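# Prinel : 67 % de réussite en bimanuel avec 50 démos, vous y croyez ?

**kestrel_b** — 13 juillet 2021
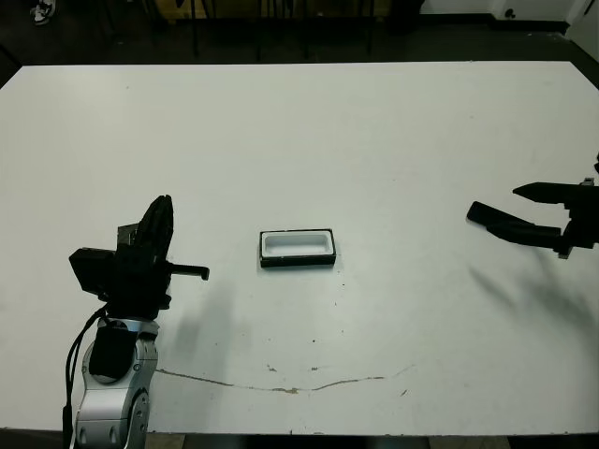 J'ai passé le week-end sur le rapport Prinel et je reste sur ma faim. La méthode est simple sur le papier : 50 démonstrations téléopérées, une politique par bras, et un terme de couplage appris qui est censé remplacer la synchronisation explicite. Résultat annoncé, 67 % de prises à deux mains réussies. Sauf que la tâche, c'est un petit plateau noir à fond blanc posé entre les deux pinces, au milieu d'une grande table blanche, sans rien d'autre autour à saisir. Avec un contraste pareil, n'importe quel seuillage vous sort la position de l'objet. Où est la part du couplage là-dedans ? Je n'ai pas trouvé d'ablation.

**mo_lagrange**

Il y en a une, en annexe, tableau du bas. Sans le terme de couplage ils tombent à 50 %. Après, c'est sur 10 essais, donc chacun en fera ce qu'il veut.

**kestrel_b**

Merci, je l'avais ratée. Mais 10 essais, pardon, ce n'est pas une ablation, c'est un après-midi. L'écart tient à un ou deux plateaux mal pris.

**tournevis38**

Vous êtes durs. Le chiffre principal est calculé sur 630 essais, avec repositionnement de l'objet à chaque fois. Je connais peu de papiers sur le sujet qui en font autant. Chez Hosoda ils publient sur beaucoup moins et personne ne dit rien.

**kestrel_b**

Repositionnement, oui, mais dans quelle zone ? Si l'objet reste à peu près au centre et le grand côté parallèle au bord de la table comme sur ma photo, les deux bras refont toujours presque la même trajectoire. 630 fois le même cas, ça donne un bel intervalle de confiance sur un seul cas.

**mo_lagrange**

Section 4 : « positions tirées dans l'espace commun aux deux bras ». Pas de dimensions, pas un mot sur l'orientation. Là je te rejoins, c'est léger.

**anneau_torique**

Question bête : pourquoi deux bras pour un objet de cette taille ? Une seule pince sur le rebord et c'est réglé. On a l'impression que la tâche a été choisie pour la méthode.

**tournevis38**

@anneau_torique parce que le but est d'étudier la coordination, pas de livrer des plateaux. On commence par un objet facile, on complique ensuite. Tout le monde fait comme ça.

**anneau_torique**

D'accord pour commencer facile. Mais alors on compare avec la solution à un bras, même pour montrer qu'elle marche mieux. Elle n'est nulle part dans le rapport.

**vis_sans_fin**

On a essayé de reproduire en février sur notre banc Barnow, avec le code publié. Mêmes hyperparamètres, nos propres démos. Le bras gauche arrivait correctement, le droit fermait trop tôt une fois sur deux et poussait l'objet. En retardant la fermeture à la main, ça passait beaucoup mieux, ce qui ne plaide pas pour la synchro « apprise ». Je n'ai pas de chiffre propre à donner, on a arrêté avant.

**tournevis38**

Vos démos étaient faites par combien d'opérateurs ? Le README de Prinel insiste pour n'en garder qu'un.

**vis_sans_fin**

Deux. Possible que ça joue. Mais si la méthode ne survit pas à un changement d'opérateur, j'aurais aimé le lire dans le résumé plutôt que dans un README.

**kestrel_b**

Pour ceux que ça intéresse, je vais écrire aux auteurs et demander trois choses : la zone de tirage, les essais par orientation et la référence à un bras. Darkora avait fini par publier ses journaux bruts quand on les avait demandés ici, donc ça vaut le coup d'essayer. Je posterai la réponse dans ce fil.

**mo_lagrange**

Demande aussi ce qu'ils comptent comme réussite. « Saisi » ou « saisi et soulevé », je n'arrive pas à trancher à la lecture.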